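Held-out success drops when the basket is moved – is this a calibration fault or a data fault?

Posted in Imitation Learning and Demonstration Data
2022-05-22

Wulan Sumampouw

Our laboratory is attempting to reproduce the main result of the Lallum report, in which a policy trained only on demonstrations from hand-held grippers is transferred to a two-arm station without any teleoperated data. The task is basket retrieval and placement: one gripper reaches into an open wire basket and handles a small object, while the other remains ready at the table.

We have collected 1,076 demonstrations. The operator wears a head camera, and both grippers are tracked throughout. Training follows the published settings, except that we predict 15 future actions per step where the report uses a longer horizon. With the basket at the back center of the table, the policy performs close to the figures in the report. When the basket is moved 5 centimeters toward either side, success falls sharply. The typical failure is that the jaws close above the rim or press against the wire.
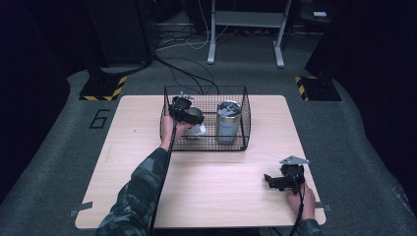
We have verified the time alignment between the two gripper streams and the head camera, and we have repeated the hand-eye calibration. Neither step changed the outcome. The floor and table positions have been kept the same for all sessions in accordance with our internal protocol, and the same operator recorded the entire set.

I would be grateful for advice on two points. First, can a failure of this kind arise from calibration when the centered condition works well? Second, if the data are at fault, is it necessary to discard the existing set, or may it be extended?

Comments
Lubis: Please state whether actions are expressed in the table frame or relative to the current gripper pose.
Wulan Sumampouw: In the table frame. The report does not specify this.

Anjani Tambunan

The answer to your first point is that calibration is possible but unlikely. A constant error in the hand-eye transform would normally appear in the centered condition as well. You may exclude it by replaying several recorded trajectories on the station with the basket in its original position and then, after shifting the commands by the same 5 centimeters, with the basket displaced. If both replays reach the object, the transform is adequate for this task.

The more probable cause is the combination of a fixed layout and table-frame actions. If the basket has occupied one place in all 1,076 demonstrations, the policy can obtain a low training loss by memorizing where the hand should travel. The validation loss will not reveal this when the validation episodes come from the same layout. We observed the same pattern in the Sindus study, where the policy continued to reach for the former basket position after the basket had been removed altogether. That test takes only a few minutes and I recommend that you perform it first.

With regard to your second point, the existing set should be retained. I suggest the following order of work.

Convert all actions to poses relative to the gripper at the start of each prediction window. The recorded tracking data are sufficient for this, and no new collection is required.

Retrain and repeat the displaced trials before changing anything else. The effect of the conversion should be reported separately.

Record an additional set in which the basket position and angle are changed before every demonstration. A second operator is desirable, as reach height and wrist angle differ considerably between people.

Hold out entire basket positions for validation. Individual episodes should not be divided at random.

I would also examine the idle hand. In many demonstrations of this type one gripper is stationary for long periods, and the policy may learn to hold both still near the rim – this can resemble a depth error. Removing the longest pauses resolved a portion of our failures, although I cannot say how large that portion would be in your case.

Idlow

Wire mesh is difficult for depth sensors. Try a solid basket and see whether the numbers improve. We had similar trouble and changed the container.

Comments
Wulan Sumampouw: Thank you. Depth is not an input to our policy, and the container is fixed by the report we are reproducing.
Idlow: Understood. In that case please disregard the first part. The random crop setting may still merit a check.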